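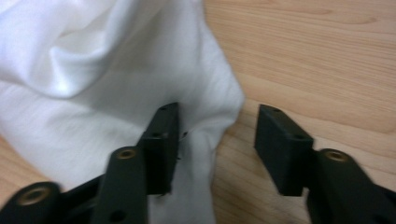 Yellow pits on white shirts, what really works?
Laundry & Stains > General

pdx_marlow
Posted 14th August
ok so I have 8 white work shirts and every one has the yellow armpit thing going. Cotton mostly, two are some kind of blend. I've done bleach. Bleach made it WORSE, like more yellow. Washer is a Godano front loader, 16 years old, came with the house. Water is hard here. Don't want to buy new shirts again, I did that in March. What do people do??

tinroof
Stop bleaching. Chlorine bleach reacts with the sweat + deodorant gunk and goes yellow. Oxygen powder, hot as the label lets you, soak overnight. Rinse. Look at it before it goes in the dryer. If there's still yellow, soak again.

Bettyjo_K
Seconding the soak. Bathtub for me because I do sheets too. Scoop and a half in a big tub of hot water, push everything under, put a plate on top so it stays down

halfpint
White vinegar. Cup in the rinse. Been doing it for years, my whites are white

tinroof
Vinegar is fine for smell. Doesn't do a thing for set in yellow.

halfpint
well it does for me

tinroof
Then yours weren't set in.

quietcorner
Vinegar can be rough on the rubber seals in a front loader btw, especially an old one. Mine went gummy. Could've been age, could've been vinegar, but I quit using it

Dineo Ngubane
Used to do the wash at a small hotel so this is my whole life lol. Few things.
Too much soap. Almost everybody. Front loader with hard water, people figure more soap, it doesn't rinse out and the leftover grabs dirt. Whites go gray and kind of stiff.
Don't mix the blends with the cotton in a hot soak. Polyester hangs on to body oil, it wants dish soap rubbed in first, let it sit, then warm.
And turn the shirts inside out, the stain is on the inside!! you're scrubbing the wrong side

pdx_marlow
I have been scrubbing the wrong side

pdx_marlow
also how much soap is too much, I fill the cap

Dineo Ngubane
the cap is huge, they make it huge on purpose. Two tablespoons for a normal load. Hard water maybe a bit over

gregor_b
Disagree on the soap thing. In hard water you need MORE, the minerals eat it up. I ran two tablespoons for a month and everything came out dingy. Went back to the full amount and it was fine again.

Dineo Ngubane
then you need a softener in the wash, not more soap. Washing soda or borax, couple spoons

gregor_b
Or more soap. Which I already own.

Bettyjo_K
here we go

mossback
Get a whole house softener and be done. We got quoted 3,163 installed and I laughed, then did it anyway the next year. Towels are different now. Skin too

pdx_marlow
I am not spending 3 grand on shirts

mossback
not for the shirts, for teh house

Touran Hashemi
What about silk? I have a white blouse, silky, might be real might not, tag is gone. Slight yellow at the neck. Scared to soak it in anything

tinroof
Not oxygen powder if it's silk. It's hard on silk and wool.

Dineo Ngubane
^ yes. Cool water, drop of baby shampoo, swish dont rub, five minutes. Roll it in a towel after, no wringing. Dry flat and out of the sun, sun will yellow it too. Try the inside of the hem first

halfpint
or vinegar, a tiny bit in the last rinse. For silk that's a real thing, look it up

tinroof
Ok that one I'll give you.

Touran Hashemi
thank you both. There's a cleaner near me, Sellier, that does silk but they wanted to keep it two weeks and I got nervous

quietcorner
Two weeks means they send it out. Ask who does the work

lou_in_the_valley
Nobody's said bluing yet? Few drops in the rinse, dilute it FIRST. My mother in law poured it straight in and we had polka dot pillowcases till they wore out. It doesn't clean anything, it just tints so the yellow doesn't show.

gregor_b
So it's paint

lou_in_the_valley
its very thin paint yes

pdx_marlow
update. Did 6 of the cotton ones, inside out, oxygen powder overnight in the tub. Four look great, like new almost. Two still have a faint ring. Dish soap on the blends, better but not gone. Used two tablespoons after, sorry gregor

gregor_b
Give it a month.

tinroof
Do the two again, longer. And switch deodorants, the aluminum kind is half the problem. Let it dry all the way before you put the shirt on.

Bettyjo_K
undershirts!! cheap and you throw them out

pdx_marlow
it's 95 here I'm not wearing two shirts

mossback
check what your hardness is before you do anything else, the strips are cheap. Ours was roughly 470 parts, guy said it was the worst on the street

pdx_marlow
ordering strips. Will post the number

halfpint
still say vinegar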